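4.2 Paddle and Soft Case

The second item in the Mollville set is a table tennis paddle with a fitted fabric case. It was included as an instance of a rigid, flat object paired with a container that does not keep its shape. Hard boxes and tins were treated in Section 4.1. In those items the opening stays where it is while the contents are moved. A soft case folds in on itself once the blade has left it, and the mouth has to be found and spread again before the paddle can go back in.

Handle position is the second source of difficulty. The blade is wide and round and the handle narrow, so the widest part of the object must pass the mouth of the case while the fabric is still slack. Cases with a stiff rim scored lower on the Stollov handling index than cases without one (13 against 64, higher values denoting harder items). Rubber facing also drags on cloth lining, an effect that does not appear with the bare wooden blanks used in the May pilot.

Figure 7 shows the paddle with its case and the paddle held over the tabletop.

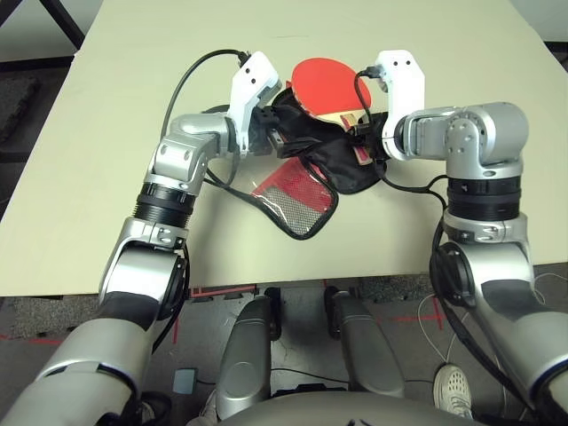
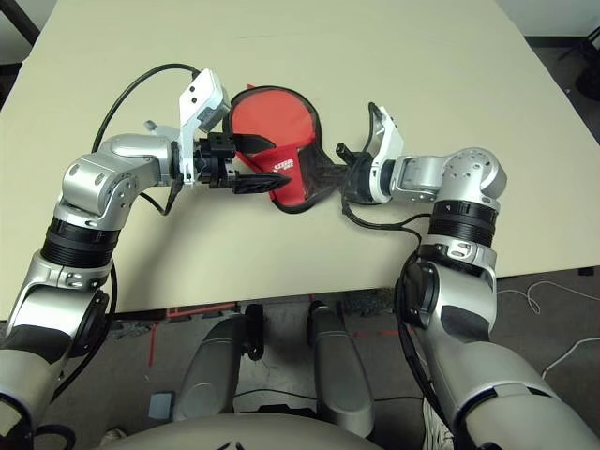 Figure 7. Red-faced table tennis paddle: partly inside the black fabric case (first panel); held roughly flat (second panel).

Petersen objects that an index of this kind mixes two properties, the softness of the container and the closeness of the fit, and that a loose cloth bag would score well below a fitted case of the same fabric. We accept the point in part. Of the 2,000 entries in the Grernar item list, 800 are soft containers, but the list gives no internal dimensions, and closeness of fit could not be recovered from it. The two properties are therefore reported together in Table 5. Separate values are given only for the items we measured ourselves, with the case laid flat and the width of the mouth taken at the seam.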